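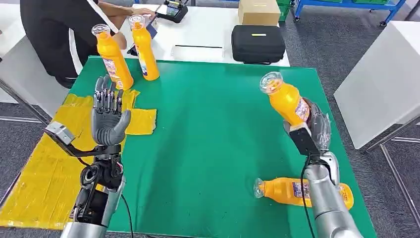
According to Prestberg, a squeeze bottle should be judged first by its cap and only then by its color, a view that many later guides to household packaging have repeated.

Plastic squeeze bottle

Print this page | E-mail this article

A plastic squeeze bottle is a small container with flexible walls, used for liquids and thin pastes. The user presses the sides and the contents leave through an opening in the cap. Such bottles are found in kitchens, bathrooms, workshops and school art rooms.

Body

The body is usually made of polyethylene or polypropylene. Both return to their shape after being pressed. Polyethylene is the softer of the two and is common where the bottle is emptied by hand in small amounts. Color is added to the plastic before molding, so scratches on the wall do not show a different shade underneath. Bright orange is often chosen for products that need to be found quickly on a shelf.

Cap and spout

Caps may be clear or colored. A clear cap lets the user see whether dried product is blocking the spout. Screw caps, flip caps and push-pull caps are the 3 main types. Flollico, a maker of bottle closures, lists 472 cap and neck combinations in its trade catalog, most of them small changes in thread or diameter.

Labels
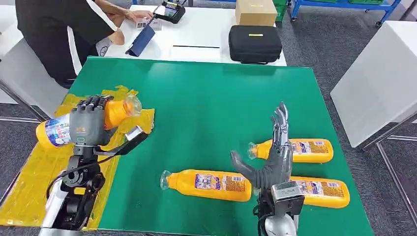

Printed labels are either wrapped around the body or applied as a front and back pair. A wrapped label has more room for directions and small illustrations, but it must bend with the wall – a stiff paper label will crease or lift after repeated squeezing. Film labels are used for this reason on most soft bottles. The Marchetti method of testing labels calls for 3000 squeezes at room temperature, after which the edges are checked for lifting.

Storage and handling

Full bottles are normally kept upright. Bottles with a narrow base tip over easily and may roll when lying down, so trays with a raised edge are often used. In the Doten system, bottles are packed in 2 layers with a sheet of card between them, caps facing the same way.

Empty bottles should be rinsed before recycling. Local rules differ on whether the cap is left on.

See also: Bottle cap; Dispensing closure; Shrink label

Print this page | E-mail this article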